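Come and have a go: we need people for our open day

Print this page
E-mail this to a friend

Hi all! I'm Iraís Ochoa and I look after visitors at the Wilix workshop in Skidthorpe, where we teach robots to do the kind of stuff most of us do half asleep – pouring, folding, putting things back on the shelf. In April we're opening the doors again, and I'm looking for people to come in and take part. I don't mean stand at the back with a paper cup of coffee (although there will be coffee). I mean pick up one of our hand-held grippers, squeeze the handle, and try to do a household job with it while the rest of us cheer you on.

If you've never seen one, a hand-held gripper is more or less a robot's hand without the robot. You carry it around, it records what you do, and later on the folks upstairs use those recordings to train the machines. You'll be doing real work with real stuff, at a real table, and it's a lot more fun than it sounds!

Last time we had a kettle on the go and I could have watched it all afternoon. Everybody thinks the kettle will be easy. A kettle is smooth, it's heavy on one side, and it wants to swing. I've poured tea every day of my life and I was terrible at it. 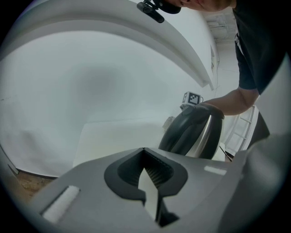

What you'd be doing

There are two kinds of places, and you can put your name down for either one.

Hands-on visitors. You come for one session, three hours long with a decent break. Nayeli Palacios gets you set up and walks you through the grip, then you work in pairs at the table. Some jobs are one person, one gripper. Others need two grippers at the same time, and then you really have to talk to each other. We have four tables, so groups stay small and you won't be waiting long for a turn.

Demo helpers. This one is paid, and it's for the whole day. You'd learn the jobs the week before with Grigore Ghiță, then show them to visitors and answer questions. You don't need any background in robotics. Grigore came to us from a bakery and he's the best teacher in the building. What I'm after is somebody who can do a thing slowly, say out loud what they're doing, and not mind when it goes wrong in front of a crowd (it will, it does for me every single time).

My own favorite is the towel table. Towels are soft and they never sit the same way twice, so there's no trick you can learn once and be done with. Consuelo Medrano, who runs it, has a whole speech about corners that I won't spoil for you. People get weirdly competitive over there – last time I had to tell two grown men that it was time to go home.

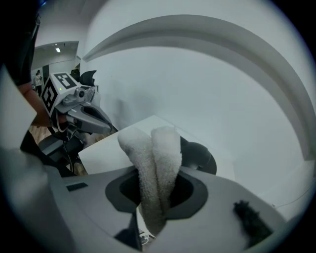

Do I need to be good with my hands?

Just average is perfect. We want left-handers, slow folks, people with small hands and people with big ones, because the robots will end up in all sorts of homes and they should learn from all sorts of people. If gripping for a long time hurts, tell me and we'll put you on short turns.

A few practical things. You need to be 18 or over. Wear sleeves that stay out of the way and shoes you can stand in. We record at the tables, so you'll be asked to sign a form when you come in, and Jaqueline Salinas will happily go over every line of it with you. Lunch is on us for demo helpers, and visitors get snacks. Parking is behind the Mendoza building next door.

To sign up, send me a short e-mail with your name, which kind of place you'd like, and one chore you can't stand. Please get it to me by Thursday. Helpers, add a line or two about any time you've had to explain something to strangers. No résumé needed!

Iraís

E-mail Iraís
Print this page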